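Sorting out the toy bin, a thread. I was given 80 minutes for this. I have now spent 100 and am writing posts.

**2/** The bin is gray metal with sloped sides, so whatever you put in it ends up somewhere other than where you put it. Tin-yau Hsiao calls this "self-organizing." Tin-yau Hsiao does not have to find things in it.

**3/** It's clamped to the table now, orange handles and all. Before the clamps it used to creep toward the edge, maybe an inch a week, like it had plans. 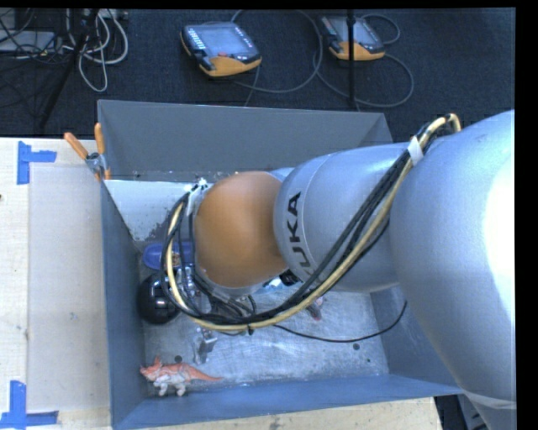
**4/** Anyway, the rule we agreed on in May was that small stuff lives in the bin and big stuff goes on the Gulmont shelf. Small was never defined. I have since met a "small" beach ball.

**5/** The orange and white one stays. I proposed retiring it and got a look from Chih-ming Sin that I'd normally associate with proposing to retire a grandparent.

**6/** Blue tape on the tabletop marks corners. Please respect the corners. I spent a good part of a morning on those corners and I'd like them to outlive me.

**7/** Things I tried on the scuffs: dish soap, baking soda, a melamine sponge, a stern tone. The scuffs are part of the family now.

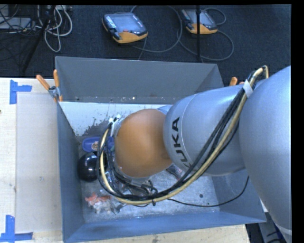 **8/** Chih-ming wants to swap the whole thing for a Notberg tub with soft sides. It costs 699 before shipping. For that money I expect it to put the toys away and ask how my day was.

**9/** Counteroffer: we keep the bin, I wipe it down on the first of the month, and people stop dropping pen caps in it. I found a pen cap in there last time. Nobody in this room owns that pen.

**10/** Tin-yau has replied "what about the blue one." The blue one is fine where it is. Leave the blue one alone.

**11/** Next up is the drawer under the table. I opened it, looked in, and closed it again. Going to get lunch.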